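Keep the Back Room Sorted

The public library in Druldale is planning to give up its local history room. The proposal is to scan the main items, put the scans on a website, and move the paper to a storage unit in Brurnusthorpe, where it can be requested with two working days' notice. I think this is a mistake, and I think the argument for it rests on a misunderstanding of what a local history room does.

I should say where I stand. I have used the room for nine years, mostly on Saturday mornings, first to trace the owners of my house and later for a short book on the town's brickyards. I don't work for the library. I know the two people who run the room, Piroska Lengyel and Kornél Fülöp, and I like them both. Their jobs are not under threat, according to the plan, although their desks would go.

The case for closing is mostly about space. The room takes up the north end of the ground floor and was used by 239 people last year. The children's area next to it is crowded every afternoon. If you divide floor space by visitors, the history room loses to everything else in the building, including the coat rack. The library has to consider this, and I don't blame the board for raising it.

But 239 is the number of people who signed the book. It leaves out the phone calls, the letters, and the school projects that Piroska answers by pulling a folder and making copies. It leaves out the planning office, which sends someone down whenever a property line is in dispute. When the culvert on Mill Lane had to be found before the road work in April, the only drawing of it was in a drawer in that room, filed under the name of a farmer who sold the land. A scan of the drawing would have helped only if somebody had known to look under his name. Kornél knew. 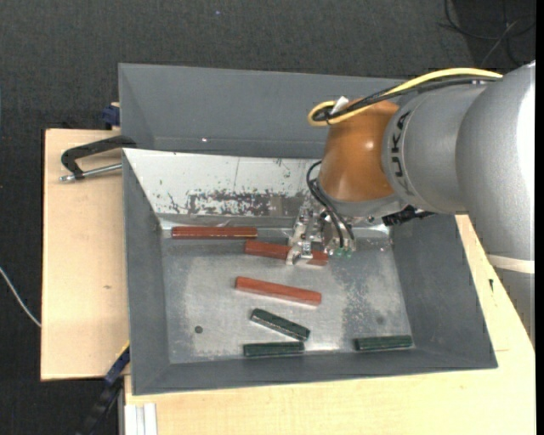
Most of what makes an archive useful is the order it is kept in, and order is easy to lose when things are moved. The plan says the 849 boxes will be "consolidated" into standard crates for storage. I have asked what that means and been told that items of the same size will be put together to save room. Size is a fine rule for some things. Three reddish-brown bars and three dark green ones can share one gray metal bin and still be told apart at a glance, by anybody. Two brown envelopes of letters can't. Once they are in the same crate, the only thing that separates the Ngubane family's papers from the rest of the street is a pencil note on a flap, if there is one.

Archivists have a rule that papers stay in the order in which their owner kept them, unless there is a good reason to change it. It sounds fussy until you need it. The brickyard accounts I used were bundled with a doctor's bills and a set of seed catalogs. I nearly skipped both. The bills showed which men had been hurt and when, and the catalogs had the kiln temperatures written in the margins, apparently because they were the nearest paper to hand. A person sorting by subject would have sent the bills one way and the catalogs another, or thrown the catalogs out.

The other part of the case is the website. I am in favor of scanning. Bianka Szénási, who sits on the library board and wrote most of the proposal, is right that a scan can be read by someone in another country at midnight, and that it spares the paper. I have used the scans that exist already and was glad of them. Still, the budget covers scanning for 48 boxes. The remaining boxes would be in Brurnusthorpe, 30 miles away, listed online by title only. Many of the titles are "Misc." or a surname. To request a box you have to know which one you want, and in my experience you find out which one you want by opening the wrong ones first.

There is also the matter of gifts. Nearly everything in the room was given by people who live here or used to. They brought it in a bag, usually after a funeral, and handed it to a person at a desk. That person asked who was in the photographs and wrote the answers down. Kristóf Dudás, who used to run the hardware store, told me he had kept his father's order books in the garage for years before he took them in, and that he took them in because he happened to be returning a novel and the door was open. I don't believe he would have filled in a form for a storage unit. I think those books would be in the dump.

Supporters of the plan point to Arnutari, where the town moved its collection off site and says it is pleased with the result. I went to look. The storage is clean and cool, the staff are helpful, and the boxes come when they say they will. The reading desk there seats one. I asked how many new gifts had come in since the move, and the man on duty had to think before he could name any. It may be too early to judge.

I don't think the choice has to be all or nothing. The children's area does need more room. The history room could give up its front third, where there is a display case that hasn't been changed in a long time and a microfilm reader that doesn't work. The oldest newspapers, which have been filmed elsewhere and are rarely asked for, could go to Brurnusthorpe with no great loss. The maps, the family papers and the business records should stay where they are, in the order they are in, with a desk and a person at it. The scanning should go on slowly, starting with whatever is most fragile.

That would free less space than the board wants. It would also cost a little more each year than the storage unit, by the board's own figures. I would rather pay it. A town can rebuild a reading corner in a summer if it finds it has made the wrong decision. It can't put 849 boxes back the way they were.

The board takes comments in writing until the end of the month. The form is at the front desk, and there is a second page if you ask for it.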